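Darnirby Variable Star Survey
Progress report to the Resisura Fund, 9 May 2023
Prepared by Ivone Amaral

Observing. The survey list holds 300 variable stars. By the end of this period 292 of them had at least one usable brightness measurement. The other eight sit low in the south and are hidden by the ridge at Sistdale until June.
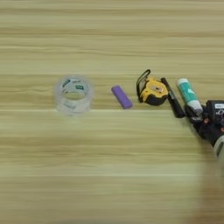 Roll of clear packing tape on a wooden tabletop.

We logged 3,511 measurements in total. Cloud cost us most of the early spring, and the nights we did get were often hazy. Faint targets suffered most – their error bars are wider than we proposed, and we will repeat them before using them in the light curves.
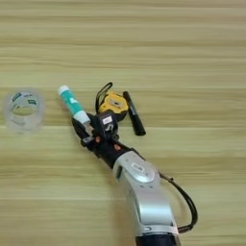 Data processing. The Xavier pipeline now runs without supervision overnight. It rejected too many frames at first. The fault was in the sky background step, which read thin moonlit cloud as a bad flat field. That has been corrected and the older frames have been run again.

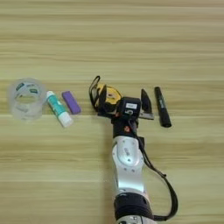

Photo: Darnirby survey

Budget. Spending is on plan except for the dome motor repair, which went over by 5 percent. We have moved money from travel to cover it and are not asking for more.

Next period. Finish the southern targets, publish the first light curves, and replace the filter wheel at Sistdale if the part arrives. The supplier has not given us a date.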